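The Small Store Deserves Better Than Nostalgia

Every time a small grocery closes, people who shopped there twice a year say how sad it is. I have said it myself. I said it in June when the store at the end of my street shut its doors, and then I went home and ordered paper towels from my phone.

My argument is simple. Towns should treat the small grocery store as something they need, the way they treat a library or a bus stop, and they should stop treating it as a charming leftover. Charm does not pay the electric bill. Need gets a line in the budget, or at least a fair hearing when the parking rules are rewritten.
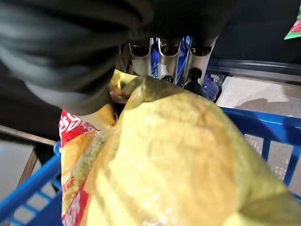
The usual case against the corner store is price. It is a fair point, and I don't think people who defend these places answer it well. A small store buys by the case, while a chain buys by the truckload. The same big yellow bag of snacks will cost more at the corner than at the supermarket, and no amount of friendly conversation at the register changes that. But the price on the shelf leaves out the drive. It leaves out the gas, the half hour, and the four other things you buy because you are already there. For a person without a car, it also leaves out the bus fare and the weight of the bags on the way back.

Aba Dogbe ran a store of this kind for years before she sold it, and when I asked her what killed business, she did not mention the chains first. She mentioned the lease. Her rent went up by $400 a month in a single renewal, and the new terms made her responsible for the sidewalk too. Her next complaint was delivery. The city had turned the loading space in front into a no-stopping zone, so her suppliers parked around the corner and charged her for the extra time. That came to $300 a month on top of the rent. She could have lived with one of those. She could not live with both.

None of this was done out of spite. The people who redrew the curb were thinking about traffic, and the landlord was thinking about the landlord. Still, a decision made without the store in mind is a decision against the store. A big supermarket has a loading dock in back and a lawyer who reads the notices. A small one has an owner who reads them at eleven at night, if at all.

I would start with the curb. Give any food store under a certain size a marked delivery space in the morning hours. Paint is cheap. Next, let small groceries pay their license fees by the quarter. Then look at the zoning map, because in my part of town you can open a third phone repair shop on a residential block but you need a hearing to sell onions. 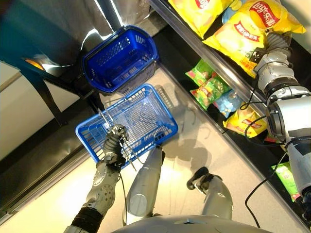

There are objections to this, and the strongest one is that it picks winners. Why should a grocer get a loading space when the dry cleaner doesn't? Tharindu Selvanayagam, a neighbor of mine who keeps the books for several local businesses, put it to me that way, and he was not being difficult. He thinks the city should lower costs for everybody on the block or leave the whole block alone. I see the appeal. My answer is that people eat every day. You can put off having a coat cleaned for a month. You can't put off dinner, and if the nearest place to buy it is two miles away, the people with the least time and money are the ones who make the trip.

He also pointed out that some small stores are badly run. That is true. Some have dusty cans and milk a day past its date, and the owner acts as if you interrupted him. I am not asking anyone to shop at those. A bad store ought to be allowed to fail. What bothers me is watching good ones fail for reasons that have nothing to do with how they are run.

Shoppers have a part in this too, though I think it gets overstated. Telling people to "shop local" puts the whole burden on whoever is tired and standing in the kitchen at six o'clock. I have started buying eggs, bread and fruit from the one store left within walking distance, and I still buy the heavy and boring things elsewhere — I have a budget like anyone else. If more households moved three or four items over, I suspect it would help. It would not help nearly as much as a lease with a sensible cap on it.

The council takes up the curb rules again on Tue 13 October. The agenda lists them under traffic, so the store owners may not notice. I plan to go, and I have asked Aba Dogbe to come and tell them what a no-stopping sign cost her.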